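Thread, weil es sonst keiner hören will: Ich übergebe am Sonntag eine Wohnung und habe die letzten Tage fast ausschließlich mit Schlüsseln verbracht. 1/x

Vorgeschichte: Ich bin im Dezember bei Vanora eingezogen. Vanora ist meine Hausverwaltung. Vanora hat eine Hotline mit Panflöte und ein Übergabeprotokoll, in dem die Schlüssel mehr Platz bekommen als Küche und Bad zusammen.

Ich habe dieses Protokoll beim Einzug unterschrieben, wie man das eben macht, stehend, auf dem Fensterbrett, mit dem Kuli der Verwaltung, der nicht ging. Jetzt lese ich es zum ersten Mal.

Darin steht: »Sämtliche überlassenen sowie nachträglich angefertigten Schlüssel sind geordnet und zuordenbar zurückzugeben.« Zuordenbar. Ich kann meine eigenen Socken nicht zuordnen.

Bestand laut Protokoll: Haustür, Wohnung, Keller, Briefkasten, Fahrradraum. Bestand laut Schublade: deutlich mehr. Ich weiß nicht, was in den letzten Monaten in dieser Schublade passiert ist, ich war beruflich viel weg.

Also alle Schlüssel der Wohnung zusammengesucht. Fundorte, unvollständig: Schublade, Wintermantel, anderer Wintermantel, Teekanne. Die Teekanne benutze ich nicht. Jetzt weiß ich auch wieder, warum ich beim Ausgießen immer so ein Klackern hatte und sie dann nicht mehr benutzt habe.

Nächstes Problem: Wo sortiert man Schlüssel, wenn der Tisch schon weg ist? Den Tisch hat nämlich bereits die Spedition. Die Spedition heißt Dobson und kam einen Tag zu früh, was bei Umzugsfirmen ungefähr so oft vorkommt wie eine Sonnenfinsternis, und natürlich bei mir.

Lösung: das grüne Brett. Ich besitze ein mintgrünes Brett. Es sollte mal ein Regal werden, dann eine Pinnwand, dann eine Rückwand für irgendwas. Karriere hat es nie gemacht. Jetzt liegt es auf den Fliesen und ist der Schlüsseltisch.

(Das Klebeband ist noch aus der Pinnwandphase. Ich rede nicht gern über die Pinnwandphase.)

Methode: ein Schlüssel, eine Tür, ausprobieren. Passt er, kommt er ans richtige Bund. Passt er nicht, nächste Tür. Klingt nach einer halben Stunde. Zwischen Wohnung und Keller liegen allerdings vier Stockwerke, und ich hatte natürlich immer den falschen Schlüssel dabei.

Zwischenstand nach der dritten Kellerrunde. Ich war selten so stolz auf etwas, das auf dem Boden liegt. 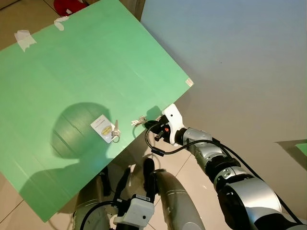 Links der Ring mit dem Kärtchen dran, rechts das kleine Bund ohne alles. Ordnung.

So. Das Kärtchen. Rote Schrift, gelbes Oval, und es hat mich mehr Zeit gekostet als der komplette Kleiderschrank.

Es stammt nämlich von Plevudska. Plevudska ist der Schlüsseldienst zwei Straßen weiter, halb Schuhreparatur, halb Stempel, in der Ecke steht ein Ständer mit Uhrarmbändern, an dem ich noch nie jemanden habe stehen sehen. Dort habe ich irgendwann nachmachen lassen. Was ich habe nachmachen lassen: offen.

Die Schrift ist winzig. Ich hatte es mit der Handytaschenlampe versucht, mit der Lupe aus dem Nähkasten und mit Zusammenkneifen. Dann bin ich hingegangen. Plevudska sagt: »Da steht nur unsere Adresse.«

Ich war also bei Plevudska, um bei Plevudska zu erfahren, wo Plevudska ist.

Immerhin haben sie ein Auftragsbuch. Ein echtes, aus Papier. Mein Auftrag hatte die Nummer 517 und lautete in voller Länge: »2x wie Muster«. Danke. Welches Muster? »Das haben Sie wieder mitgenommen.«

Stimmt ja auch. Ich bin sehr ordentlich, wenn es mir schadet.

Anruf bei Vanora, ob man auf das Nachgemachte eventuell verzichten könne. Panflöte. Panflöte. Dann eine sehr freundliche Stimme: Verzichten könne man nicht, aber ich könne gern eine »Erklärung über nicht zuordenbare Schließmittel« ausfüllen. Die komme per Post.

Per Post. In den Briefkasten. Dessen Schlüssel ich zu dem Zeitpunkt noch suchte.

Für alle, die fragen werden (und es werden welche fragen, ich kenne euch): Ja, bei Verlust kann es teuer werden, wenn eine Schließanlage dranhängt. In meinem Schreiben steht was von bis zu 2.000 Euro. Seitdem gehe ich mit dem Fahrradraumschlüssel um wie mit einem rohen Ei.

Dabei habe ich nicht mal ein Fahrrad. Ich war während der gesamten Mietzeit ein einziges Mal im Fahrradraum, und zwar gestern, um zu prüfen, ob der Schlüssel passt. Er passt. Schöner Raum. Hätte man was draus machen können.

Kleiner Exkurs Kellerabteil: Da passte erst gar nichts. Ich stand mit jedem einzelnen Schlüssel vor dem Vorhängeschloss und habe am Ende gut zugeredet. Dann kam die Nachbarin von unten und meinte, das sei ihres.

Ich habe also eine Viertelstunde lang mit großer Ausdauer versucht, in ein fremdes Kellerabteil zu kommen. Sie hat es gelassen genommen. Sie wusste auch gleich, welches meins ist, nämlich das offene.

Mein Abteil war die ganze Zeit offen. Gestohlen wurde nichts. Ich versuche, das nicht persönlich zu nehmen. Da stand immerhin ein Raclette.

Tipp aus der Praxis, falls jemand gerade auch auszieht: Beschriftet die Dinger beim EINZUG. Ein Streifen Klebeband, ein Wort drauf, fertig. Ich habe genug Klebeband für so was im Haus gehabt, es klebte nur am Brett.

Zweiter Tipp: Schlüssel niemals in den Karton packen, auf dem »Flur Kleinkram« steht. Dieser Karton ist ein Friedhof. Bei mir lagen drin: ein Fahrradventil (siehe oben, kein Fahrrad), Batterien unklarer Gesinnung und eine Garantiekarte für einen Wasserkocher der Marke Trirnen, den ich noch nie im Leben besessen habe.

Falls jemand einen Trirnen-Wasserkocher hat und ihm die Garantiekarte fehlt: DM.

Nachtrag, weil gefragt wurde, warum ich nicht einfach alles in einen Umschlag werfe und in den Verwaltungsbriefkasten stopfe: weil im Protokoll »geordnet« steht und ich dieser Verwaltung zutraue, dass sie Umschläge schüttelt.

Nachtrag zwei: Nein, ich verkaufe das Brett nicht. Drei Leute haben jetzt nach dem Brett gefragt. Ich schreibe mir hier die Finger wund über Schließmittel und ihr wollt wissen, welches Mint das ist. Keine Ahnung welches Mint. Mint halt.

Das Brett zieht mit um. Dobson wollte es nicht mitnehmen (»Ist das Müll?«), also fährt es bei mir im Auto, Beifahrersitz nach hinten geklappt, angeschnallt.

Stand heute Abend: Haustür geklärt, Wohnung geklärt, Fahrradraum bestens geklärt, Keller hat sich erledigt. Briefkasten gefunden! War am Bund. War die ganze Zeit am Bund. Ich hatte ihn für den vom Spind im Schwimmbad gehalten.

Was bedeutet, dass der vom Spind im Schwimmbad noch fehlt. Das ist aber ein Problem zwischen mir und dem Schwimmbad.

Im Briefkasten lagen übrigens zwei Pizzaflyer und die Erklärung über nicht zuordenbare Schließmittel. Vier Seiten. Auf Seite drei soll man die nicht zuordenbaren Schlüssel bitte den jeweiligen Türen zuordnen.

Ich trage jetzt überall »wie Muster« ein. Übergabe ist Sonntag um neun, ich melde mich danach.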